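February, 6.40 am

Up since five, couldn't sleep, too hot even with the fan on. Writing this at the kitchen bench while the kettle does its thing. Ten minutes tops then I have to go.

Move is happening. Signed for the Brillby place yesterday arvo, keys on the bench next to me. Two bedrooms, a lemon tree, a laundry you have to walk outside to get to. $550 a week, which made me feel a bit sick when I wrote it down, but Drorkby was going up anyway and the mould in the bathroom was winning. Mum thinks I should have held out for something in Tretby. Mum does not have to drive home from Tretby at night.

Rang the removalists. One bloke quoted $300 for the ute and himself, two hours, stairs extra. Other mob never rang back. Going with the bloke.

Chiến Từ came over after tea to help pack books. Mostly he sat on the floor and read bits out. Found my old swimming certificates, a gas bill from Degefa Street for $156 (paid? no idea), and the recipe for Nan's passionfruit slice which I had turned the house upside down for at Christmas. Copied it into my phone straight away. He took the wok, the good one, on "long loan". Fine. Never used it as much as I meant to.

Things still to do —
ring power people
redirect mail
bond form, and take photos of the carpet stain that was THERE WHEN I MOVED IN
give back Chiến's drill
fridge, defrost, towels
oven. god

Cried a bit over the pencil marks on the pantry door where we measured the neighbour's kids. Silly. They've been gone two years. Might ask the agent if I can unscrew the door and swap it, probably not, probably costs $235 and a lecture.
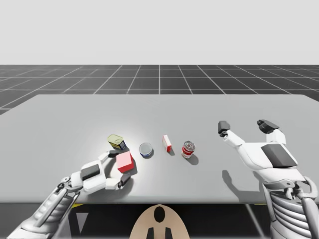

Anyway the kettle's boiled and gone quiet agian. Must remember milk, the last of it went in Chiến's tea. Work will be mad today, Priya's off and the phones are mine till lunch. Want to get out by four so I can drop the first load over before dark and see what the arvo sun does in the front room. I think the desk goes under the window. Or the bed does. Depends on the street noise, there's a bus.

Bit scared, bit excited. Haven't lived alone since before uni and I keep thinking of stupid stuff like who will I yell out to when there's a huntsman in the shower.

Ok 6.52. Shoes. Where are my shoes — packed them, didn't I. Bottom of the box marked LINEN. Going to work in thongs.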